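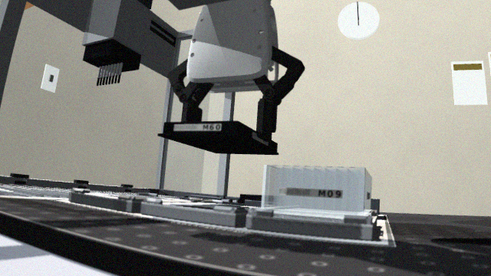
Home News Collections Visit Friends Shop

Kudholm's mayoral chain comes home, minus a link

The mayoral chain of Kudholm is back in its case at the town museum after eight months away, cleaned, mended and lighter than the town had always claimed.

The silver-gilt chain, worn by every mayor since the old borough was given its charter, was sent off last year when the clasp gave way during a speech on drainage. It landed in the speaker's water jug. The speech went on.

Repairs were done by the goldsmiths Trollier, who charged 2999 for the work, a figure the council had approved in February on the understanding that it would be less. The firm has fitted a new clasp, straightened the pendant and removed a good deal of what its report calls "historic polish", most of it from the backs of the enamel shields.

The report also settles the matter of the weight. Guidebooks have long given it as almost two kilos, and several former mayors have mentioned their necks in interviews. Trollier's scales put it well under half that. The guidebook is to be corrected when the present stock sells out – there are 333 copies left in the shop, so readers are advised not to hold their breath.

More awkward is the business of the links. An inventory drawn up by the town clerk Lungu, whose handwriting has caused trouble before, lists one more than the chain now has. Two of the surviving links are later replacements in a thinner metal, and the gap where the missing one ought to sit was closed up neatly at some point by a person who did not leave a note.
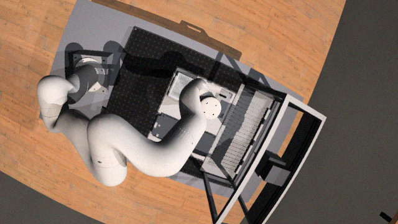 Dorin Ene, keeper of the museum's civic collection, thinks the link was taken out to make the chain fit a narrower mayor. "We have the robes from the same years and they were taken in as well," he said. "It was done properly. I would only like to know where they put the bit they had left over."

A rival theory, popular in the neighbouring town of Gristby, holds that the link was handed over to settle a bet about a bridge. Gristby museum does own a silver-gilt link of unknown origin, which it has displayed for years as part of a bishop's belt. It has been asked whether it would care to have the piece measured and has replied that it will consider the request at its next meeting, whenever that is.

In the meantime the chain can be seen in the upstairs gallery until four in the afternoon, when the gallery shuts. The mayor will go on wearing the original at the charter dinner and a gilt-brass copy for everything else, including all speeches on drainage.

Related items

Bishop's belt to stay on show, says Gristby
The two maces of Kudholm and why one is hollow
Charter dinner: tickets and seating
Lungu's inventory: help us read page 8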